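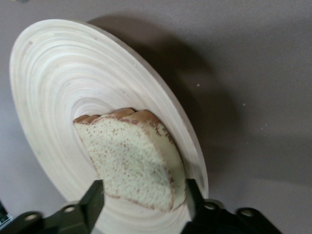 The Narkport city council votes next month on whether to add sexual orientation and gender identity to the resident rules for assisted living homes inside city limits. I've been following this since last June and I want to put what I know in one place, because the local paper has run two short items and both got parts of it wrong. Long thread. Mute me if you need to.

---

First, what the rule covers. Narkport licenses its own assisted living homes on top of whatever the state does. The license comes with a resident bill of rights. It already says a home can't turn you away or treat you worse over race, religion, national origin, disability or marital status. The proposal adds two items to that list and one paragraph on shared rooms.

---

The shared room paragraph is the part people are fighting about. As things stand, a married couple who both live in a home can ask for a room together and the home has to give them one when it comes open. An unmarried couple can ask, and the home can say no without giving a reason.

---

The new paragraph says that if two residents both ask in writing to share a room, the home treats them the same way it treats a married couple. It doesn't mention gay couples at all. A man and a woman who never got around to marrying would be covered too.

---

I got into this through Obsa Kumsa. He and I were on the same bowling team for a long time and he said I could use his name here. He read this thread before I posted it and took out two things, which is his right.

---

Obsa and his partner were together 19 years. They never married. By the time they could, his partner was already sick and they had wills and powers of attorney done, and they figured that was enough. A lot of couples our age figured the same.

---

His partner went into Clullen first. Clullen is the large home out by the reservoir road, 176 beds, owned by a company called Rarness. When Obsa's hip went he moved in too, and asked for the double room. He was told doubles were for spouses and for same-sex roommates assigned by the office.

---

So he asked to be assigned as a same-sex roommate. The office said they tried not to pair people who had "a prior personal connection," as it could cause problems if the connection ended. He has that in an email. I've read it.

---

They lived on separate floors for seven months. His partner died on the second floor. Obsa was on the first. The night desk phoned the partner's niece in another state, and the niece phoned Obsa.

---

He had the power of attorney for health care. It was in the file. The night desk went by the line on the intake form that said "next of kin," and somebody had filled that in with the niece, who hadn't visited. She was upset about it too and has written a letter to the council saying so.

---

I don't think anyone at Clullen set out to be cruel. Obsa doesn't think so either. He liked the aides and still sends a card to one of them. The forms had a box for spouse and a box for family and he wasn't in either one.

---

That matters for how you fix it. If it were one mean manager you could complain about the manager. When it's the form, you have to change the form, and the homes change their forms when the license tells them to.

---

OK, the history, since a few people at the hearing said this came out of nowhere.

The council passed the bill of rights a long time ago. Sexual orientation was in the first draft. I went to the clerk's office and read the minutes. It was taken out before the vote at the request of a council member who said it would "invite attention." There was no further discussion recorded.

---

It came up again some years after that and was sent to a study group. I can't find any sign the study group ever met. The clerk couldn't either. She was helpful and let me use the good copier.

---

This time it started with a petition. The petition had 621 names when it was turned in. The paper said "several hundred," which I suppose is true.

---

The paper also said the proposal would "require homes to house gay residents together." It wouldn't. I wrote to them and they ran a correction, but only on the website, under the story, where you have to scroll past the ads.

---

Now the objections. I sat through the whole hearing and I'll try to give them fairly.

The first was cost. Rarness sent a regional person who said extra double rooms would be expensive. The proposal doesn't require extra double rooms. It says you go on the same list as everyone else for the ones that exist. A council member pointed this out and the regional person said he would have to get back to her.

---

The second was that staff would need training. The proposal does ask for training, two hours a year. Homes already do training every year on falls, food safety, fire drills and so on. I asked an aide who's worked in three homes what she thought of it. She said two hours would be the shortest one she takes.

---

The third was religious. There's one home in Narkport run by a church, and its director spoke. He was polite and so were the people who answered him. He said the home would take anyone but didn't want to be told how to assign rooms. The draft has no exemption for them. I expect there'll be an amendment on this and I don't know how it'll go.

---

The fourth was from a woman whose mother lives in a home and who said her mother would be uncomfortable. I thought about that one on the way home. Her mother may well already live down the hall from somebody like me and not know it. That's pretty much how it's been for my whole adult life.

---

This next part is what I think gets missed by people under fifty.

Plenty of us who were out for decades go back in when we move into a home. You stop saying "my partner" and start saying "my friend." You put the photographs in a drawer. You're depending on a stranger to help you out of the tub and you don't want to find out how they feel about it.

---

Obsa told me he kept one picture out, of the two of them on a fishing dock with a bunch of other people in it. It could have been anybody. He picked it for that reason.

---

I'm 71. I was careful at work until I retired. I knew men who lost jobs and one who lost his kids. I'm not comparing a room assignment to any of that. But I did assume the careful part was over, and when I toured Gaete Manor last summer I noticed that I'd left my ring in the car.

---

Gaete was fine, by the way. Clean, decent food, nice garden. I asked the woman giving the tour if they had any gay residents and she said "not that I know of." I asked if they'd be welcome and she said of course. I believed her. I'd still like it in writing.

---

Someone's going to reply that state or federal law already covers this. Maybe it does, or some of it. I'm not a lawyer. I asked two and got two different answers, and both said a person would probably have to sue to find out. People in assisted living don't have the years to sue.

---

A city rule is small but it's quick. You call the licensing office, they send an inspector, and the home has a deadline to answer. A neighbor of mine used the same process over a broken elevator and it was running again in nine days.

---

Where the vote stands, as far as I can tell: three for, two against, two not saying. The two not saying are the ones to write to. Their addresses are on the city website under "Contact," and their offices do read the mail. The clerk had logged 245 letters on this as of Mar 26, 2023, for and against put together.

---

If you write, keep it short and say where you live. They sort by address and letters from outside Narkport go in a separate pile. If you have family in one of the homes, say which home.

---

Please don't write to the aides or call the front desk at Clullen. A few people did after the hearing, and it's the same staff who have to answer the phones and get people to dinner. They don't set the room policy.

---

A couple of people have asked how Obsa is. He's out of Clullen and living in his sister's downstairs apartment. The hip is better. He spoke at the hearing for his three minutes and had to stop once, and the chair let him run over.

---

He isn't asking for anything from Rarness. What he wants is for the intake form to have a line that says "partner," and for the night desk to have to read it.

---

Several replies already about the intake form, so to answer: yes, you can write in the margin. Obsa's partner did, in pen. When the office typed it into the computer there was no field for it and it got dropped.

---

If you're single or your partner's gone, there's still something in the proposal for you. It says a home has to use whatever contact person you name, related or not. I've put down my friend from the bowling team, and he's put down me.

---

The agenda should be posted a week before the meeting. I'll add the item number to this thread when I have it. Public comment is three minutes each and you have to sign the sheet by the door before it starts. Parking behind the library is free after five.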